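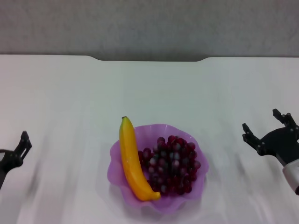 Two grippers and a fruit bowl at the Lutgate workspace, where Trultness records its remote-control sessions.

Home | Features | Interviews | Reviews | Archive

Filed under: Automation, Workplace

The operations lead at Trultness has been asked about the banana before. "People want to see it lift an engine," she says. "Then they come in and we're doing fruit."

Her team steers a pair of robot arms by remote control and records every motion, so that a program named Masson can learn to repeat them. They have 1,725 recordings so far. The plan calls for 3,000 by November.

I ask what happens at 3,000. "We train again and see," she says. See what? "See if it's better."

It's a thin answer, and she seems to know it. The last version of Masson learned from 705 recordings and did well on the table it was taught on. When they changed the height of the table, it missed. "It missed in a very confident way," she says. I ask for the success rate and she won't give it to me. The number depends on what you call a success, she says, and people in the office still argue over that. A grape cluster that gets to the right spot upside down is one of the sore points.

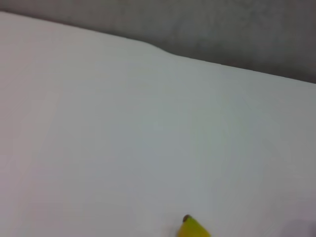
The wrist camera's view, with one end of a banana at the bottom.

Each arm has its own small camera near the wrist, and the program learns from those pictures too. I tell her there isn't much in them. She agrees, up to a point. "You'd be surprised what it picks up. Sometimes it picks up the wrong thing." An early version, she says, was paying more attention to the edge of the table than to the fruit.

The people doing the steering get better at it, and that worries me more than it worries her. A new operator is slow and backs up a lot. A good one has habits. Of the last batch, 195 recordings were thrown out, mostly for hesitation. I suggest that hesitating might be the useful part – a person noticing something is off. She thinks about that for a while. "We kept some of those," she says. "Not enough, probably."

Trultness has one paying customer, the packing firm Pillport, which wants mixed items moved into trays. Pillport doesn't pack fruit. She says the skill carries over. I ask how she knows, and she says that's being tested in the spring.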